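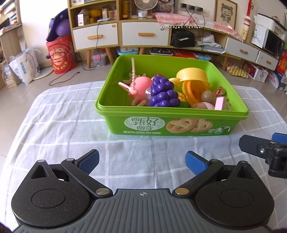 Toy grapes, corn, a slice of cake and other play food in a green cookie box.

The Zamholm Toy Library will start lending play food and toy kitchen pieces in December, and it is asking families to bring in sets they no longer use.

The library, on the second floor of the Trornero building, already lends puzzles, board games, ride-on toys and building blocks. Until now it has turned away play food, as most of it came in with pieces missing and no packaging. Under the new rules a set does not have to be complete and does not have to come from one maker. It only has to be clean, unbroken and packed in a container with a lid.

Old cookie boxes are the container the library would like to see most. They stack on the shelves, they can be wiped down, and a small child can get a hand into one without tipping it over. Shoe boxes will not be accepted because the cardboard goes soft after a few loans. Drawstring bags will be taken if there is nothing else, but the contents will be moved to a box before the set goes out.

The library tried the idea in its Prandlow branch over the past year. The branch put out 17 mixed boxes of play food, each with whatever had come in that week. Fruit and vegetables were put in with cakes, pot lids and skewers, and no effort was made to match colors or sizes. The boxes were borrowed 340 times in all. According to a notice on the library's website, that made them the most borrowed item at Prandlow after the wooden train set.

The notice says parents at the branch had first asked for themed boxes, such as a bakery box or a fruit stand box. Two themed boxes were made up and both spent most of the trial on the shelf. Children visiting the branch tended to pick the mixed ones, where a bunch of grapes could go in the same pot as a mushroom and a piece of cake. The themed boxes have now been broken up and their pieces shared out among the others.

Loans will run for three weeks and can be renewed once if no one else is waiting. A family can have one box of play food at a time, and it will not count toward the usual limit on toys. There is no charge for members. Membership forms are at the front desk and can be filled in on the spot with proof of address.

Each box will carry a card listing its contents. Borrowers are asked to check the card when they take the box out and again when they bring it back. A lost piece will not lead to a fine – the card will be changed and the box will go back on the shelf. If more than half of a box is missing, the library will ask the family for a replacement piece or two from home, of any kind.

Plastic, wooden and silicone pieces can all be donated. The library cannot take felt or knitted food, which is hard to wash between loans, or anything that takes batteries. Magnets are also ruled out, including the small ones sometimes used to hold the two halves of a fruit together. Pieces with hook-and-loop tape are fine if the tape is free of hair and lint. An old toothbrush works well for that, the notice says.

Very small pieces are a separate matter. Anything that fits inside a cardboard toilet paper tube will be taken out and kept for boxes marked for children aged three and over. Those boxes will have a red sticker on the lid and will be kept on the top shelf. Boxes without a sticker will hold larger pieces only. Staff will sort every donation themselves, so families do not need to do this before coming in.

Donors are asked to wash the pieces in warm water with a little dish soap and let them dry fully before packing them. Hollow toys with a seam or a hole should be squeezed or shaken out, and left overnight if water has gotten inside. Names written on the toys in marker do not need to be removed.

The Guo Street grocery has agreed to act as a second drop-off point for people who cannot get to the Trornero building. A crate will be kept inside the door, next to the carts. The store will also set aside empty cookie boxes for the library, and anyone with toys but no box can pick one up there. Boxes may have writing or pictures on them in any language. The library will leave the printing as it is and put its own label on the lid, so that children can tell one box from another.

Donations can be dropped off at the library from 10 a.m. to 4 p.m. and at the grocery whenever the store is open. The library hopes to have enough for about 3 shelves of boxes before lending begins, with one of them going to Prandlow. Sets that arrive later will be added as space allows.

Toy stoves, sinks and other large kitchen pieces are not part of the plan. The storage room at Zamholm is full and the elevator in the building is small. Families with a play kitchen to give away can leave a card on the notice board by the stairs, where cards stay up for a month. Toy pots, pans, plates and cups are welcome in the same boxes as the food.

The library is closed for cleaning during the last week of December. Boxes due back in that week can be returned in January.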